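Ticket: Laundry and bathroom fit-out, unit 4
Subject: Tap lever stiff, grit coming back on the counter
Status: Resolved, leave open for one more check
Logged by: Zakhar Polishchuk

Entry 1, 7:40 am
Okay, first proper look at this one and I'm pretty keen, because it's a lovely little puzzle. Tenant reports two things. The single-lever tap on the white counter has gone stiff through the last bit of its travel, and there are dark specks along the back of the counter that return a day or so after wiping. She thinks the two are connected. I don't, but I've been wrong at Sarley before!

Entry 2, 8:15 am
Started with the lever. It moves freely for the first part of the swing, then drags. No drip from the spout. Shut the isolating valves under the basin, opened the lever to let the pressure off, tried it again: same drag. So it isn't water pressure. Took the grub screw out (2.5 mm hex, tucked in behind, give it a squirt of penetrating oil and wait) and lifted the handle off. Cartridge turned by hand is rough in exactly the same spot. Found it.

Entry 3, 9:05 am
The cartridge is a Prikley, the old pattern with the short spindle. Please don't order the long one, the handle won't seat and you'll be back here swearing at it. Rang Srivastava's and they had the right one on the shelf, picked up before smoko. Beautiful service from that counter every single time.

Entry 4, 11:20 am
New cartridge in, a smear of silicone grease on the O-rings, handle back on and the screw nipped up. The lever is gorgeous now, one finger, no drag anywhere. Valves open, no weeping at the base after 16 minutes of running hot and cold.
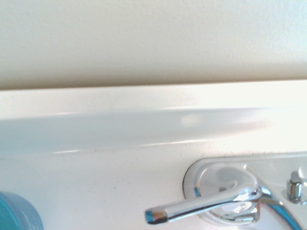 On to the specks, then. I ran a damp white cloth over them and they came up as grit, no smear and no colour, so I've ruled out mould for now. They gather most under the lip of the white ledge, and I wanted to know if they were falling from the sealant line or blowing in. Laid a strip of masking tape along the counter, sticky side up, and closed the door. Will look after lunch.

Entry 5, 1:50 pm
Tape has caught plenty! Rubbed a bit between my fingers and it's the same gritty stuff that's in the exhaust fan grille overhead. Took the grille down and it was packed. I vacuumed the housing and washed the grille in the tub with a drop of Purotus, then wiped the counter down from the wall side forward, microfibre only. Please no scourers on that ledge, the gloss marks if you so much as look at it.

Entry 6, 3:10 pm
Fan back together and running much quieter, a nice bonus. Fresh tape down. Tenant happy, and very gracious about the two problems being separate.

Parts and notes for whoever picks this up
Cartridge, Prikley short spindle, 1 off
Silicone grease, van stock
Fan grille to go on the cleaning list each June
Old cartridge bagged and left in the van if anyone wants to see the wear, it's a ripper

Next check: pull the tape, and try the lever hot and cold.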